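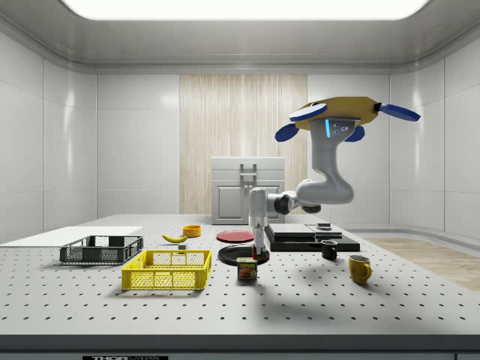

Kikosbridge opens shared equipment planning program for small robot labs

January 2026

LYON, France. Kikosbridge is opening its equipment planning program to small labs and training workshops that want to buy their first robot workcell. The program is called Gelto, and it lets a team lay out a table, an arm and the objects it plans to work with in a computer model before anyone signs a purchase order. Applications are open now, and the first group starts in May.

Gelto began as an in-house tool. Kikosbridge needed to equip its own kitchen-objects bench and had three quotes on the desk, each with a different table size and a different idea of where the arm should go. The planning team built the bench as a simulation, moved things around for several weeks and came away with a much shorter shopping list.

"We had a budget line for a second arm, and it's gone," said Benoît Lecomte, head of equipment planning at Kikosbridge. "What we really needed was a bigger table and more room at the back. I'm so happy we found that out on a screen! The money went into spare grippers and a proper training week, and the people who use the bench every day are thrilled."

Each lab accepted into the program gets 64 hours of modeling time with a Kikosbridge planner. The lab sends its room measurements and a list of everyday tasks. The planner then sets up the bench with ordinary things such as plates, mugs, baskets and food packages, so the questions stay close to the real work. Can the arm get to a mug at the back of the table? Is there space for two baskets and still somewhere to put a plate down? 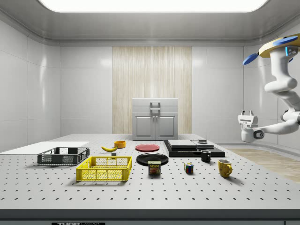 Simulated bench with a perforated tabletop, kitchen objects and a single robot arm.

At the end, the lab receives a written equipment plan. It covers the table, the arm, the gripper, mounting parts, lighting, storage, power and floor space, with a separate page for the costs that tend to show up later: delivery, installation, service visits, replacement fingertips and staff training. The plan is the lab's to keep, and it can be sent to any supplier.

Two partners have joined for the first year. Stadar, which designs benches and mounting frames, is sharing its size charts so that planners can work with parts that can be ordered. Besnard, a leasing firm, will go over each finished plan with the lab and show what it would cost to buy outright, lease, or split the order over 2 budget years. Labs are free to skip the leasing session.

Mounting has been the liveliest topic so far. An arm on a column takes up some of the tabletop, while one hung from above leaves the surface clear and asks more of the ceiling or the frame that holds it. Both setups can be tried on the same bench with the same objects in one afternoon.

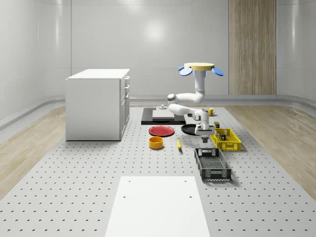

Lecomte said the choice often comes down to the building. "A team falls in love with the overhead version, and then somebody goes and looks at the ceiling. Fine, now we price a frame! It's a good conversation to have in the first week, when changing your mind is still free."

Kikosbridge has set aside room for 200 benches over the life of the program. To date, 230 object models are in the shared library, and labs may ask for more when they apply. The application is a two-page form with a room sketch, a task list and a budget range. A hand-drawn sketch is welcome.

About Kikosbridge
Kikosbridge helps labs, schools and workshops plan and set up small robot workcells. Gelto is its equipment planning program.

Press contact
Benoît Lecomte, Equipment Planning, Kikosbridge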